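What Does a Customs Officer Do?

When a ship comes into the harbor at Plonton, it may be carrying 300 big metal boxes full of shoes, toys, faucets, bicycles and just about anything else you can think of! Before all those things can go to the stores, somebody has to check the list of what came in, and that somebody is a customs officer.

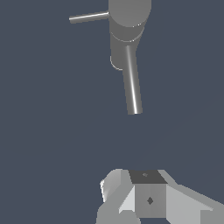
Why do we pay a duty?

A duty is a kind of tax on things that come from another country. Say a store buys a faucet from far away and the duty is 2 dollars. The store pays it, and the money helps pay for roads and schools (maybe even yours).

What if someone doesn't tell the truth?

Then the officers can keep the goods, and we call that a seizure. Deisy Ticona, an officer at Plonton for three years, says most people fill in their forms just fine.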